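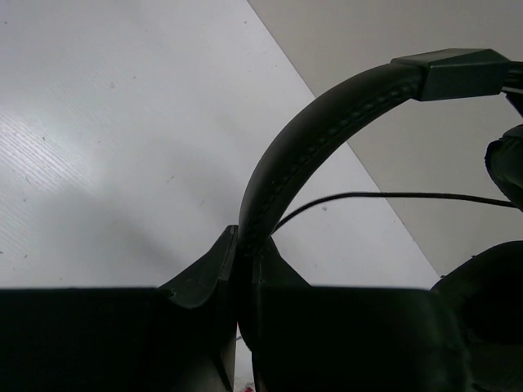 Comparing fixed and wrist views in a two-arm handover policy

This page covers how we run the view ablation for the Clostero handover task. It assumes the arms are calibrated, teleoperation works, and you have read the recording page. If you are on the older Breta controller, the steps are the same but the config keys differ (see the table Golnar Asadi keeps in the repository).

The task: one arm picks up a headset by the headband and presents it in the air, and the other arm takes it. Headphones are a useful object for this. The band flexes under load, the cups swing, and the cord goes where it likes. A policy that works on rigid blocks will often fail here on the second grasp.

1. Prepare the episodes

The training set has 634 teleoperated episodes. Helge Fjeld removed episodes in which the operator regrasped more than 2 times, and you should apply the same filter to anything you add. Keep all camera streams in every episode, including those you do not plan to train on. The ablation drops streams at load time, and an episode with a missing stream is skipped without a warning.

Check synchronization before anything else. Run the sync report and look at the worst offset per episode, not the mean. We reject anything above 60 ms. Larger offsets do little harm during the approach, but near gripper closure the wrist image and the joint state no longer agree, and the policy learns to close early.

2. Define the conditions

Train three policies with the same seed, action chunk length and step count:

fixed: fixed camera only
wrist: wrist cameras only
all: fixed camera plus both wrist cameras

Do not reuse the image encoder from one condition in another. Pouran Ghasemi tried this to save training time, and the fixed condition came out better than it should have, probably from features learned on the wrist streams.

Normalize the joint states with statistics from the full set, computed once. If each condition computes its own, the skipped episodes shift the ranges slightly and the comparison is no longer clean. 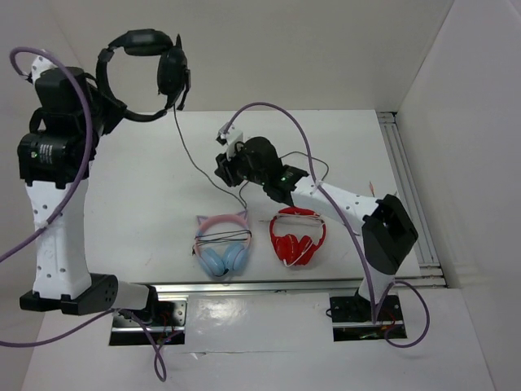

3. Run the evaluation

Each condition gets the same list of start layouts. A layout gives the position and rotation of the target headset and of any distractors. Overlay the stored reference view on the live fixed view and move the objects until the outlines match. Cords cannot be matched this way, so leave them as they fall and write a short note in the trial log.

Score four stages separately: first grasp, lift, second grasp, release. A trial that fails at one stage scores zero for the later ones. Randomize the order of conditions within a layout – running all of one condition first mixes the comparison with motor temperature and lighting drift.

Stop a trial by hand if a cord goes tight between an arm and the table. Score it as a failure at the current stage.

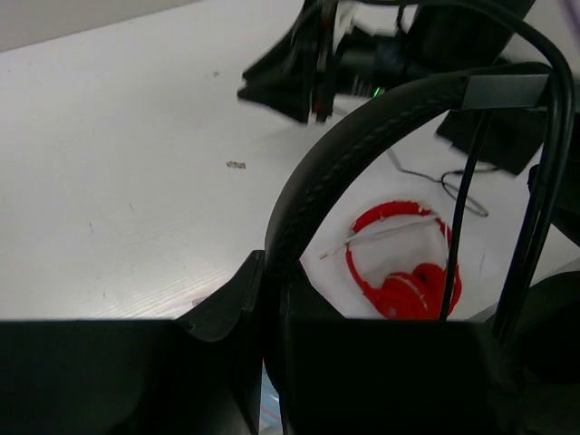 4. Read the results

Report the second grasp first. In our last run the all condition completed it in 73 percent of trials. The fixed condition was close to it on first grasp and lift, then fell well behind once the receiving gripper started to hide the band. The wrist condition showed the opposite pattern, with most of its losses before contact, when the arm reached for the wrong headphones.

Two checks before you trust a difference:

Mask test. Replace one stream with its mean image at inference and rerun a few layouts. If the success rate does not move, the policy is ignoring that stream.

Stage conditioning. Compute second-grasp success only over trials that reached it. The raw rate punishes a policy twice for a weak first grasp.

Jaqueline Magaña's plotting script produces both tables from the trial log. It expects stage names in lower case.

5. Known problems

Wrist exposure changes quickly when a dark object comes close to the lens. Lock exposure and white balance before recording, and use the same values in evaluation.

The Nikzad loader caches decoded frames by episode number. Clear the cache after filtering, or the old frames will be paired with the new actions.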